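Pollimau Robotics Practicum

The Pollimau Robotics Practicum is a one-term project course at Flumside Technical College. Students collect demonstrations of everyday handling tasks with hand-held grippers, prepare the recordings, and use them to train a control program for a robot arm. It grew out of a student club and was first listed as a credit course in February.

History

The club began as an after-hours group for students who had finished the introductory automation class. Members built small wheeled robots for the Nillov Cup, a regional contest, and later moved on to arms and grippers. The college took over the club's equipment list when the course was approved, and club members may still use the room outside class hours.
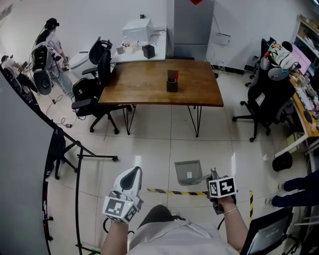 Enrollment is open to second-year students in any technical program. No earlier course in machine learning is required, but students must have passed basic programming. Each team keeps a written log, which is graded along with the final report.

Course work

The first weeks cover calibration, safe use of the equipment, and file naming. Teams then choose a task from the course list, such as placing a cup on a tray or sorting small parts, and each must hand in 150 usable demonstrations before training starts. A recording is rejected if tracking drops out or if the operator changes the order of steps. The shared archive, called the Lytvynenko set, held 2605 recordings as of 20 Sep 2021, of which 1886 had been checked and labeled.

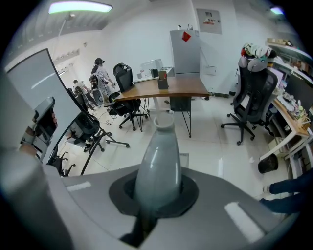 One former student wrote in the club newsletter that the checking took longer than the recording and should count for more of the grade. The grading scale was changed the next term, and labeling now has its own mark.

Assessment

The final grade is based on the log, the labeled data, and a trial run on the arm. A team needs 80 points to pass. 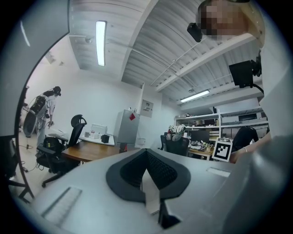 Teams rotate through several roles during the term, including operator, recorder, and checker. Operators practice the task with bare hands before using the grippers. Equipment can be worn as well as held, as with a small camera on a headband or a rig strapped to the back. Printed square markers are also used, and students learn to stand a marker card upright on a desk. Roles are noted in the log at the start of each session.

See also

Nillov Cup
Flumside Technical College
Lytvynenko set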